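Docs > Branar Simulator > Set-up Guide > 4. Scene Rules and Good Practice

4. Scene rules and good practice

Last revised in April by the Lesari documentation desk
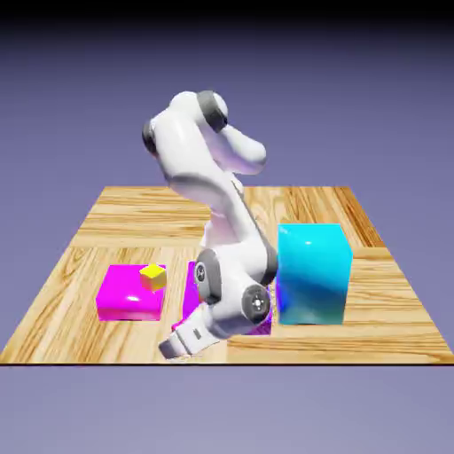

4.1 Before you start

This section covers how to lay out a tabletop scene in Branar so that the results mean something to a person other than you. The rules are short. Most of them were written the week after somebody broke them.

You will need a working install (section 2), the default arm loaded (section 3) and a scene file you are allowed to change. If the scene file has "final" in its name, make a copy. If it has "final" in its name twice, ask which one is in use.

NOTE: Simulated arms do not get hurt and do not hurt anyone. The rules still apply. Scenes built here are used to approve motion on the Letov bench, where the arm has mass and the table has people standing next to it.

4.2 Setting up the table

1. Open the scene and choose Table > Reset. The platform returns to the world origin, top face up.

2. Check that the table is a fixed body. A table left as a free body will fall as soon as you press Run, and it will take the arm along.

3. Set the surface friction by hand. The wood texture is paint. Changing from parquet to steel changes the look of the table and nothing else, a point that has cost this office two afternoons.

4. Turn on the edge guard. The guard marks a border inside the rim of the platform, 50 mm wide unless you change it. Blocks should be placed inside the border.

5. Leave the background plain. Scenery slows the render, and the arm doesn't care for the view.

CAUTION: The edge guard watches the blocks only. It does not watch the gripper. An arm can reach down near the front of the platform with its fingertips over the edge, and the guard will stay perfectly calm. If your real bench has a rail, a lip or a cable tray at the front, add it to the scene as a solid body before you plan any motion there.

4.3 Placing blocks

6. Place the large blocks first. A tall box, like the cyan one in the view at the start of this section, limits where the wrist can go far more than a low one does.

7. Leave clearance between every block and every link of the arm at the start pose. Check it in Tools > Clearance and not by eye. From the default camera a box beside the wrist can look as if it is touching when it isn't, and the other way around.

8. Put small blocks on last, and let them settle. After adding a small cube on top of a larger box, run 1000 steps with the arm locked, then look at it again. A cube that overhangs a corner may be fine, or it may be on its way to the floor at its own pace.

9. Decide whether an overhang is deliberate. If it is, tick Intended Overhang in the block's properties and say so in the scene notes. If it isn't, move the block in. Reviewers have been told to send back any unticked overhang without discussion, and they enjoy it.

10. Give each block its own name. Two blocks of the same color on one table are allowed. Two blocks both called "pink" are not, because the log will tell you that pink was struck by the gripper and leave you to guess the rest.

NOTE: A block hidden behind the forearm is still there. Before you sign off a layout, orbit the camera to at least one other side of the table. The second magenta block in the opening view is mostly behind the arm, and it is exactly the sort of thing a sideways move would find for you.

4.4 Arm and gripper

11. Start with the gripper empty, unless the task is a hand-over test. A scene that begins mid-grasp has to explain how the grasp happened, and the log can't.

12. Start from a named pose. "Folded" and "Upright" come with the install. You may add your own, but save them in the scene file. A pose that lives only on your machine is a rumor.

13. Check joint limits before you check anything else. A tightly folded arm may have one or more joints close to a stop, and a plan that begins there will sometimes take the long way around. The long way around usually goes through the tallest block.

14. Keep collision checking on for all links. There is a switch that limits it to the fingers. It makes planning faster in the same way that closing your eyes makes driving simpler.

15. Use the speed limits from the Letov bench profile. The simulator will let you go faster. The bench will trip its stop, and your name is in the file header.

CAUTION: Never copy a start pose from a simulated scene to the bench without running the Compare Tables check. The simulated platform has nothing under it and nothing beside it. The bench has legs, a wall and a shelf that was supposed to be temporary.

4.5 Running and recording

16. Set the random seed and write it down. The factory setting is 113. It has no special meaning, and please stop asking.

17. Run the task once with rendering on and watch all of it. Contact warnings go by quickly in the console, and a block that jumps when touched is much easier to see than to read.

18. Turn rendering off for the batch. Save contact forces, joint positions and block poses. Do not save only the success rate. A run can score as a success with the right block in the right place and every other block on the floor.

19. Fill in the scene notes. State what the scene is for, which overhangs are intended, which pose it starts from and what has changed from the last version. "Minor fixes" is not a change.

20. Submit the scene for review to somebody who did not build it. On the Rocha project this was skipped for one release. The resulting wording is now Appendix C, and it is longer than this section.

4.6 If something goes wrong

Blocks sink into the table. The step size is too large, or the block has been given a mass in grams. Branar expects kilograms. Check the mass first.

Blocks slide when nothing is touching them. Friction is set to zero, or the table is tilted. Choose Table > Reset and set the friction again, since Reset clears it. We know.

The arm shakes at rest. Look for a link in contact with a block. If there is none, reload the default gains. If it still shakes, somebody has edited the default gains.

The planner reports "no path." Believe it for a minute. Turn on Show Swept Volume and see what is in the way before you raise the limits or start removing blocks. If you do remove a block to get a path, the scene needs a new name and a new review.

The scene looks different on another computer. Lighting and shine depend on the graphics card. Positions do not. Compare the pose files, and leave the highlights alone.

Related items
Section 3: Loading the default arm
Section 5: Moving a scene to the Letov bench
Edge guard settings
Compare Tables: reading the report
Appendix C: Review rules after Rocha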